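Werkstatt > Notizbuch > Konservierte Blüten

6. August 2025

Versuch Glycerin gegen Silikagel, zweiter Anlauf. Der erste vom Juni zählt nicht, da war das Gel zu feucht, und ich hatte die Gewichte auf einen Zettel geschrieben, den ich nicht mehr habe. Diesmal alles ins Heft.

Anlass ist die Behauptung von Pedura, ihr neues Einlegemittel mache echte Blüten »dauerhaft biegsam und farbtreu«. Die Harzbeschichtung könne man sich dann sparen. Glaube ich nicht. Farbtreu heißt bei den Leuten erfahrungsgemäß, dass Farbstoff drin ist, und wenn ich eine Blüte färben will, kann ich das selbst. Im Datenblatt steht kein Wort über Licht. Auch nichts über Luftfeuchte. Auf Nachfrage kam dasselbe Datenblatt noch einmal.

Material: 57 Blüten, überwiegend Dendrobium aus der Lieferung von Stojanovska, dazu der Rest der kleinen Phalaenopsis. Die Dendrobium waren beim Auspacken ordentlich, an den Lippen vereinzelt Druckstellen. Die gedrückten habe ich nicht aussortiert, sondern auf alle Gruppen verteilt. In der Produktion sortiert man sie auch nicht immer aus, auch wenn im Katalog etwas anderes steht.

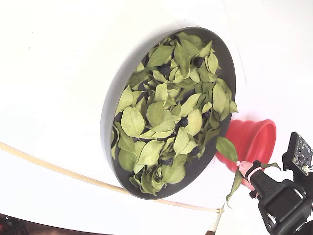 Gruppe A liegt in Silikagel, Dose zu, Raumtemperatur. Gruppe B im Mittel von Pedura nach Anleitung, Gruppe C in unserem alten Glyceringemisch. 12 Blüten bleiben unbehandelt in der Presse, als Vergleich. Ich weiß, dass die Presse kein fairer Vergleich ist, weil die Säule bricht und die Form weg ist. Mir geht es dabei nur um die Farbe.

Notiz zur Anleitung von Pedura: »Bis zur Sättigung einlegen.« Woran man die Sättigung erkennt, steht nicht da. Ich nehme wieder das Gewicht. Wenn sich zwischen 2 Wägungen nichts mehr tut, kommt die Blüte heraus. Wer von euch das anders macht, bitte danebenschreiben, und zwar mit Datum.

Zwischenstand Gruppe B: Die weißen Sepalen sehen leicht glasig aus. Könnte man schön finden. Für die Galvanik ist es mir zu weich, der Leitlack wird auf so einer Oberfläche kaum halten, vermute ich – getestet ist es noch nicht. Gruppe C wie immer, bräunlicher Rand, fühlt sich ölig an. Gruppe A steif und hell, an der Lippe etwas verzogen. Beim Umfüllen ist mir ein Petalum abgebrochen, das geht auf meine Kappe und nicht auf das Verfahren. 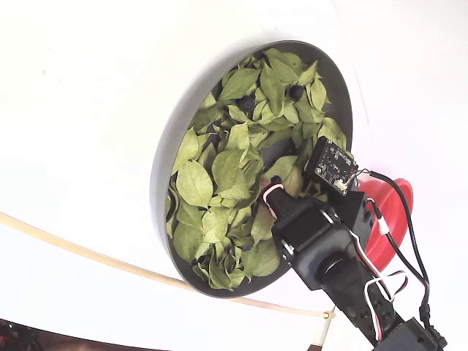

Beim Lack bleibt es vorerst beim Radetar, obwohl mich der Preis ärgert. Der Urix zieht an den Blattadern Fäden und sammelt sich in jeder Vertiefung, und das bekommt man mit keinem Pinsel wieder heraus. Bei Orchideenblüten fällt es kaum auf, weil die Fläche glatt genug ist. Bei Laub wie dem getrockneten grünen in der dunklen runden Schale, wo Mittelrippe und feine Adern deutlich stehen, wäre es der bessere Prüfstein. Da sieht man sofort, ob eine Schicht zeichnet oder zukleistert. Vorschlag also: jeden neuen Lack erst auf Blatt, dann auf Blüte. Kostet einen Arbeitsgang und spart uns Ausschuss, falls ich recht habe. Falls nicht, haben wir lackierte Blätter.

Zur Haltbarkeit. Im Verkauf wird seit Jahren gesagt, die Farbe einer beschichteten Blüte halte »praktisch ewig«. Dafür habe ich noch keinen Beleg gesehen. Die beiden Anhänger am Südfenster sind deutlich heller als ihre Gegenstücke in der Schublade, und beide sind mit UV-Schutz lackiert, jedenfalls laut Dose. 2 Stück sind keine Statistik, schon klar. Aber wer das Gegenteil behauptet, hat bisher gar keins ans Fenster gehängt.

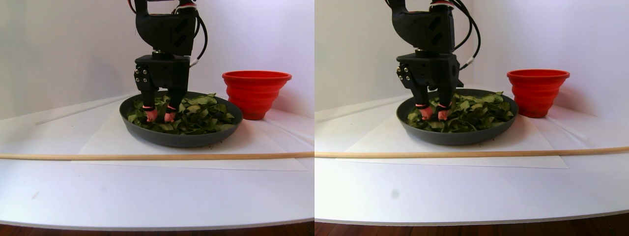

Schale mit grünen Blättern, Greifer darüber, rote Schüssel daneben. Zwei Ansichten.

Offen:
– Leitlack auf Gruppe B, mindestens auf die weißen
– Gel vor dem nächsten Durchgang ausheizen und danach wiegen, nicht nur nach der Indikatorfarbe gehen
– Pedura noch einmal nach Lichtechtheit fragen, schriftlich
– Fensterprobe mit allen Gruppen, halbe Blüte abgedeckt

Vorläufige Meinung: Silikagel bleibt. Das neue Mittel taugt vielleicht für Gestecke, für Schmuck sehe ich es nicht. Die Glyceringruppe läuft nur noch mit, damit mir keiner sagt, ich hätte sie weggelassen. Gewichte stehen hinten im Heft, Spalte B mit Bleistift, weil die Waage zwischendurch gesprungen ist und ich den Werten erst nach dem Nachwiegen traue.

Abgelegt unter: Trocknen & Beschichten, Orchideen, Versuche

Kontakt | © Werkstattnotizen Blütenschmuck | Nach oben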